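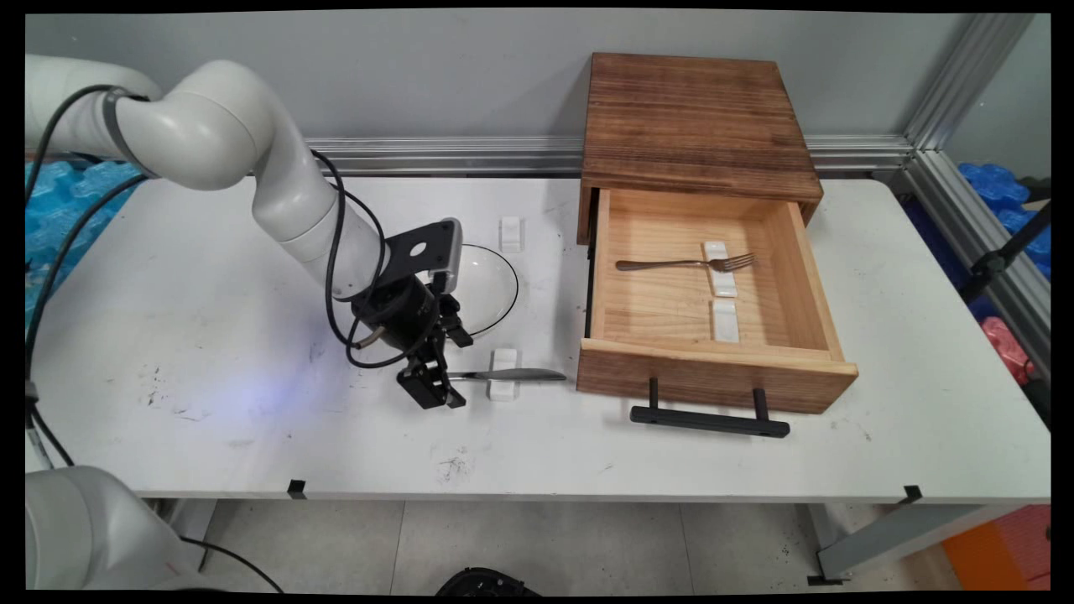
**Keeping cutlery in a drawer on the table: lay it flat or stand it in a jar?**

Hello to all. I moved to a small apartment and I have no kitchen drawers, only open shelves, so all my cutlery must live in one small wooden cabinet with a single drawer. It has a dark reddish-brown top and the inside of the drawer is pale pine, without any finish as far as I know. When I set a place I pull the drawer far open, take the fork from its white rest inside, and put the knife on another rest in front of the glass plate. I like this very much, because the rest keeps the metal away from the wood. But the rests take so much room that I can not keep all my forks, knives and spoons this way. My sister tells me to forget the drawer and put everything in a jar on the shelf. I would like to keep the drawer. Is it bad for raw pine if the cutlery lies directly on it? And should I oil the inside first, or put some paper or cloth? I bought the cabinet second hand, it was sold under the name Zimari, and there was no leaflet with it.

Cường Nông
February 18, 2022

---

**Maj-Britt Hovland**

I have kept cutlery in a pine drawer for many years, so I can tell you what I have learned.

Direct contact is not dangerous for the wood if the cutlery is fully dry. The trouble is that it almost never is. A spoon which comes out of the dish rack has often a little water in the bowl, and after some months you get gray marks in the pine. They do not go away with washing. I had to sand mine.

I would not oil the inside. Cooking oil becomes sticky and smells old, and a furniture oil needs a long time to harden in a closed drawer. If you want to protect it, use a thin coat of clear water-based varnish and leave the drawer out of the cabinet until there is no smell left. I did mine in March and had the windows open.

After that I would do so:

- Measure the inside of the drawer, also the height. Many trays are too tall and then the drawer does not close.
- Cut a piece of thin cork or felt for the bottom. Cork is easier to wipe.
- Glue small strips of wood to the cork, not to the drawer, so you can lift out everything and clean under it.
- Keep the rests for the places you set every day, and lay the remaining pieces side by side, with all the handles to the same end.

One more thing about the black bar handle. You pull on it many times a day, and on my own cabinet the screws became loose from this. Check them from the inside now and then. A little turn with the screwdriver is enough, pine is soft and the hole gets ruined if you are too strong.

If the drawer moves heavily, rub a candle on the wooden runners (if it has wooden ones, I do not know this model).

---

**Ogilvie**

just buy a bamboo tray, they are cheap. the jar is also fine, I use one, handles down. dont understand why to varnish a drawer nobody looks in

---

**Cường Nông**

Thank you both. The jar I leave to my sister. Maj-Britt, is felt also okay if I varnish first? I have a big piece left from another work and I would be glad to use it. It is dark green, maybe the color can come off on the pine?

---

**Maj-Britt Hovland**

Felt is okay, but test it first. Wet a corner, press it on white paper under a book and look the next morning. If the paper is green, wash the felt by hand in cold water and try again. Wool felt can shrink when you wash it, so cut it to size only after it is dry.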